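Kemholm study room – progress report, 2024-08-29

Well, we're getting there! When I last wrote in May the room was still full of boxes and I couldn't have sat down in it if I'd tried. Your grant from Stumen has now covered the desk, the shelf unit and the papering, and we've spent almost 90 per cent of it.

I did wonder about the violets (the Ukley house went for plain cream) but I'm so glad we stuck with them – they cheer the corner up no end.

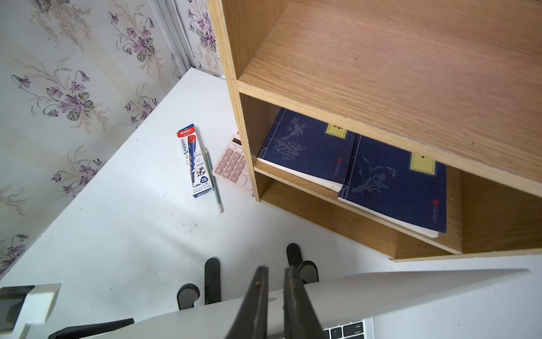
Shelf unit on the white desk, with the first two notebooks in.

I've left the upper shelf clear for the reading books, 46 of them, still in my hallway. The notebooks have a basket of flowers drawn on the cover, at least the left-hand one does, and they're for residents to write in as they like.

Still to do: a lamp, a proper chair and something to tidy that cable by the corner trim. I reckon six weeks, and I'll send the receipts on separately.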